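Sorting the cable box, again

The desk in the back room got its glass top replaced in March, and the move meant emptying every drawer. Most of what came out was cable. I own far more of it than I have devices to plug it into, and the excess has followed me through two apartments. The pieces that were not in use went into whatever container was closest, and those containers got pushed to the back of a shelf.

I set aside one evening for the job, starting at 8. It ran longer. These are notes on the method, mostly so I can repeat it.

The first step was to put everything through one box. I used to sort from several piles, and the piles merged whenever I needed the table for something else. With a single open box in the middle of the table, an item is either in the box, on the table, or gone. The mat stays on the glass while I work. Connectors have metal edges, and I would like this top to outlast the previous one.

The second step was to take the items out one at a time and assign each to a group: power, data, audio, or unknown. Anything still in its bag stays in the bag until it has been assigned. I made the mistake last year of opening all the bags first, and ended up with short white leads that I could no longer match to the products they came with. Two of them belonged to a Trosel desk lamp. I found that out from Niamh Daly, who has the same lamp and still had the leaflet.

Paper slips are handled separately. A slip with a part number gets kept until the cable has been tested. A slip with only safety text in 24 languages goes straight to recycling.

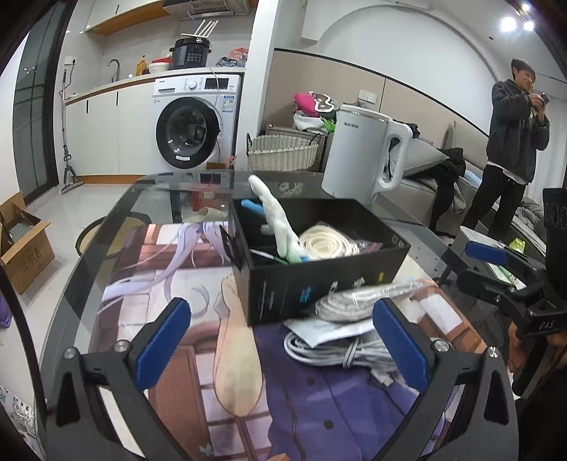 How should a long, thin cable be coiled so that it doesn't kink in storage?

Follow the curve the cable already has, keep the loops the same size, and fasten the bundle with a soft tie at one point only. If the cable resists, let it rotate a little between your fingers as each loop goes on. Don't wrap it around your hand and elbow, as this adds a twist with every turn.

The tie matters more than I used to think. Rubber bands go brittle and leave residue on light-colored insulation. Wire twist ties work but can mark a soft jacket if pulled tight. I have settled on hook-and-loop strips cut from a roll. The roll I bought from Atholm cost 900 in loyalty points and no money, and I have used perhaps a third of it.

Testing comes next. Each data cable gets connected to the old laptop and an external drive, and I copy one folder of 2,965 photos across. It is a slow test but it catches intermittent faults that a quick plug-in check does not. A cable that drops the connection once gets a second attempt in the other port. If it drops again it goes in the e-waste bag. Charging cables get a simpler test with a USB power meter. I record the reading on a strip of masking tape and stick it to the tie.

Aminu Briggs pointed out in a comment on an earlier post that masking tape dries out and falls off after a year or so. He is right. He uses Kramer fabric labels, which cost more and need a proper marker. I still had most of a roll of masking tape, so this round was done with that. I will switch when it runs out.

The unknown group was smaller than expected. It contained a barrel connector that fits nothing I own, a short lead with a plug type I could not identify, and a charger for a Skarnotov handheld radio that I gave away before the last move. The radio's current owner has been notified and has not replied.

Once a group is finished it goes into a zip bag with the group name written on the outside. Power cables sit at the bottom because they are the heaviest and I need them least often. Data cables go on top. The box is then closed and put back on the shelf with its printed side facing out.

Still to do: the drawer of wall adapters. Those need their voltage and polarity read off the housing, and the print on the older ones is too worn to read without a lamp and a magnifier. I have set aside Wednesday for it.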